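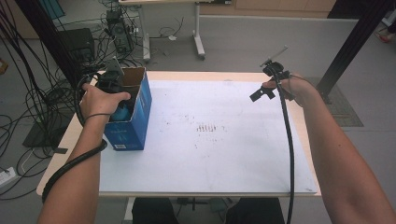
Figure 4. Packing position, with the carton standing upright at the left of the board.

4. Packing a single carton at the bench

4.1 This section applies to the small blue carton supplied with the Curlow range and to any carton of a similar size. Cartons of more than 2 kg when filled are to be packed in accordance with section 6. The operator should have read section 3 (Preparing the bench) before starting work.

4.2 Place the white board squarely on the table so that a margin of table remains clear along the front edge. The board must lie flat and must not rock when pressed at the corners. A board which rocks should be turned over and tried again, and if the fault remains it should be returned to the Cumstead store for replacement.

4.3 Stand the carton upright near the left edge of the board, with the top flaps folded fully back. Left-handed operators may use the right edge, provided that the same side is kept for the whole of the session.

4.4 Look inside the carton before anything is put into it. Remove any loose card, dust or packing material. A carton with a torn flap or a crushed corner shall be set aside and entered on form 33.

4.5 Lower the item into the carton from directly above, keeping it clear of the side walls. Release it only when it is resting on the base or on the item beneath.

CAUTION: Do not drop items into the carton. Round items can roll against the wall and force the seam apart.

4.6 Where two or more items are to go into one carton, place the heaviest first. Fill any remaining gap with folded paper from the roll. Shredded paper is not to be used for Curlow items.

4.7 Close the short flaps, then the long flaps. Do not tape the carton until the contents have been checked against the packing slip.

NOTE: The small label near the bottom of the carton must remain uncovered. Tape which overlaps the label is to be removed and the carton taped again.

5. Care of the white work surface
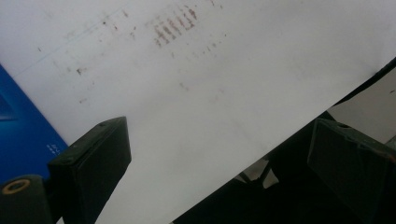

The white surface should be inspected at the beginning and end of each session and cleaned whenever loose dirt is present. Wipe it with a soft cloth and clean water, working from the centre outwards, and allow it to dry before use. Faint reddish-brown marks, such as the short parallel strokes and the scattered dots and dashes running out from them, do not prevent the surface from being used, provided that they do not transfer to a white cloth when rubbed lightly. If colour is found on the cloth, stop packing on that surface and clean it again.

5.1 Lift cartons, folders and covers when moving them. Do not slide them across the surface.

5.2 Solvents, scouring pads and bleach are not to be used. Naqvi surface cleaner may be used for stubborn marks, left on for no longer than 30 seconds and rinsed off fully.

5.3 The surface is to be replaced after 2000 cartons, or sooner if it is cut, lifted or curled at an edge. Replacements are ordered from Kilimano under the bench reference shown in section 1.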